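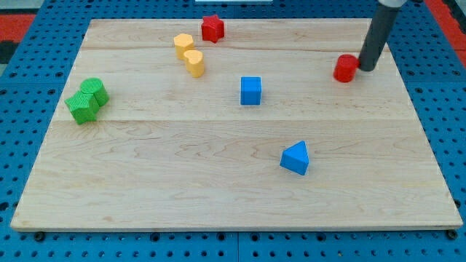

Who Counts as the State?

The usual test of state strength is whether a government can collect what it is owed and enforce what it has passed. I want to argue for a duller test, which is whether an ordinary official can say no to a superior and keep the job. By that measure some governments that look strong are weak, and a few that look untidy are in good order.

Take the district of Cledgate, where I worked on licensing rules for nine years. The district council had the legal power to refuse a quarrying permit. On paper the procedure was sound: an application, a survey, a hearing, a written decision. In practice the decision was drafted before the hearing, and the officer who signed it was on a contract renewable every 4 months by the same office that wanted the permit granted. Of 33 applications in my last year there, the council refused none.

A visitor counting offices and staff would have called this capacity. The forms were filed and the fees were paid on time. Rozália Szabó, who has written on provincial administration for longer than I have, calls such bodies "relay stations". They pass an instruction along without adding any judgement of their own. I think the term is fair, although she applies it more widely than I would. A tax office ought to be a relay station for most of its work. A licensing body ought not to be.

The standard objection comes from Bongani Magagula. He holds that secure officials become a class of their own, slow and hard to remove, and that voters lose control of policy as a result. There is something in this. The neighbouring district of Marchal gave its inspectors permanent posts, and for several years the backlog grew. Some inspectors were plainly idle. A council elected to build housing could not get its drainage plans looked at before the next election.

But the objection mixes up two kinds of control. Voters are entitled to decide what the rule is. They are not thereby entitled to decide, through a councillor's telephone call, how the rule applies to a named applicant. Marchal's trouble was with the first kind. It had no time limits in its rules, and when a limit of 25 working days was brought in one March, most of the backlog cleared without anyone's tenure being touched. Cledgate's trouble was with the second kind, and no time limit would have helped, as its decisions were already quick.

Reform programmes tend to fund what can be measured, so they pay for software and training courses. Terms of employment are left to a later phase - and the later phase is seldom funded. I would reverse the order. Fix the length of appointments, publish the grounds for dismissal, and put appeals before a panel that the employing office does not choose. The computers can wait a year.

None of this settles how many officials should be protected. My own view is that protection should follow the power to refuse, and that clerks without that power need only ordinary employment law. Magagula would draw the line higher, at heads of department. I think that leaves the person with the pen exposed.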